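Section 3: Fitting the Trorkitlow Car Mount and Recording Your First Drive

Before you start, park somewhere level and switch the engine off. The mount will hold a camera of up to 500 grams. It will also hold a heavier one, briefly.

1. Clean a patch of bodywork with the cloth supplied. The cloth on your shoulder is not the cloth supplied.

2. Press the Wulura suction base flat against the panel and pump the plunger until the red line disappears. On a cold morning this can take 16 strokes.

3. Screw the Lloyd arm into the base and tighten the collar by hand. Pliers will do it faster and will also do it permanently.

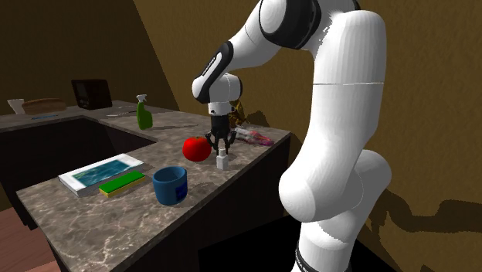
4. Clip the safety tether to something that belongs to the car. Door handles are good. Wiper blades are optimistic.

5. Slide the camera onto the plate until it clicks, then level the horizon in the Jorer app.

CAUTION: Do not fit the mount to fabric roofs, vinyl wrap or fresh paint. Check local rules before driving on a public road with anything bolted to the outside.

NOTE: Engine sound recorded at the front bumper is mostly wind. If you want the exhaust note, run the clip-on microphone to the rear and keep it well clear of the tailpipe - the foam cover melts. 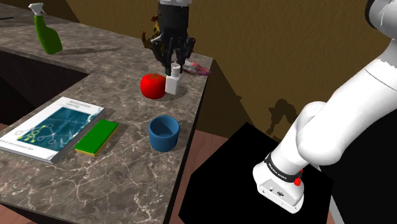 6. Drive a short test loop at town speeds, stop, and check the red line. If it is showing, go back to step 2.

7. Set the frame rate to match your other cameras. Mixing rates gives you a chase that seems to happen on two different days.

A full battery lasts nearly 14 minutes in high-speed mode. Plan your big corner accordingly.

To remove the mount, lift the release tab and wait for the hiss. For storage, see Section 4.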